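Home | Kitchen | Laundry | Workshop | Floors & Shelves | Ask Us

Keeping House at Pundolberg: Getting the Best Out of a Big Room with a High Ceiling

If you've moved your hobby space or workshop into one of those old industrial units, you'll know the first few weeks are mostly spent looking up.
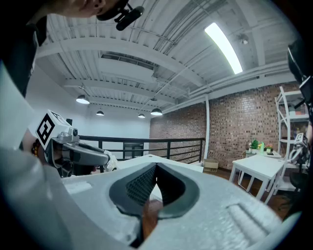 We love our ceiling dearly (white paint over everything, beams and all), but goodness, it does hold on to dust, and whatever it holds comes down on the shelves sooner or later. So my first tip, and the one I give everybody who writes in, is to start at the top and work down, however tempting it is to do the floor first because the floor is what shows!

Pipes and conduits want a dry duster on a long pole. Ours reaches 140 inches with every section pulled out, and I wrap an old cotton sock over the head and fasten it with a rubber band. Go along the run, never across it, and shake the sock outdoors. Leave the light fixtures switched off until they've cooled before you go near them with anything.

Next come the shelves. Take everything off one shelf at a time, wipe front to back with a barely damp cloth, and let it dry while you sort what was on it. I used to clear the whole unit at once and then spend the evening stepping around piles, so please learn from me. Heavy things go back at waist height, light things up high, and anything you haven't touched since May goes in a box by the door to think about its future.

Then the wooden floor, last of all. Sweep twice, the second time with a soft broom, and mop with a well wrung mop, following the boards. I put 6 drops of plain dish soap in a bucket of lukewarm water and no more than that, or you'll have sticky footprints for days. Felt pads under the shelf feet save a lot of scratches, and the Flindport ones have stayed on best for us.

One more thing about bracelets and long sleeves: take them off or push them well up before you get the bucket out. I've fished beads out of mop water more than once.

Contact Pundolberg | Copyright Pundolberg Home Pages | Back to top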